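Tungate licensing authority opens consultation on cannabis extract rules

The Tungate licensing authority has opened a public consultation on how cannabis extracts should be labelled, stored and sold under its medical supply scheme. Patients, prescribers, growers and dispensing pharmacies are invited to respond.

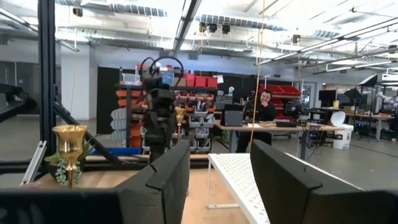 By Usa Srisuk, Health and Licensing
May 2, 2019

The proposals cover oils, resins and other concentrated products, which are at present supplied under the same rules as dried flower. Those rules were written before extracts were widely prescribed, and the authority has accepted that they leave gaps on strength, packaging and shelf life.

Under the draft, every container would have to show the amount of THC and CBD in a single measured dose as well as in the full pack. Labels now give only the total, and patients have told the authority that they find it hard to work out how much they are taking. Child-resistant closures would become compulsory for all extracts, including those sold in glass droppers.

Pharmacies would be required to keep a separate stock record for concentrated products and to report any shortfall within two working days. Opened stock could not be held for longer than nine weeks.

The authority received 127 written comments during an earlier call for views in November. Most of these concerned labelling. A smaller number asked for clearer advice on driving, and on the use of extracts alongside other prescribed medicines – both matters are dealt with in a draft leaflet issued with the consultation papers.

Two licensed producers, Tendunora and Zustico, have already said that they will respond. Tendunora has asked for a longer changeover period so that existing labels can be used up. Zustico supports the dose rules but has questioned the limit on opened stock, which it says should depend on the type of product.

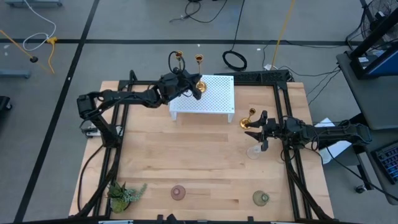

Work table with white perforated riser.

The draft rules would not change who may prescribe cannabis products, nor the conditions for which they may be prescribed. Home extraction would remain unlawful in all cases. Growers who supply plant material to licensed producers would not need a new permit, although they would have to keep batch records in the revised form.

A public meeting will be held at the Echevarría Rooms in Tungate during the consultation period. Places are free but should be booked in advance through the licensing office.

The consultation will run for eight weeks. Responses may be sent by post or through the online form, and large-print copies of the papers are available on request.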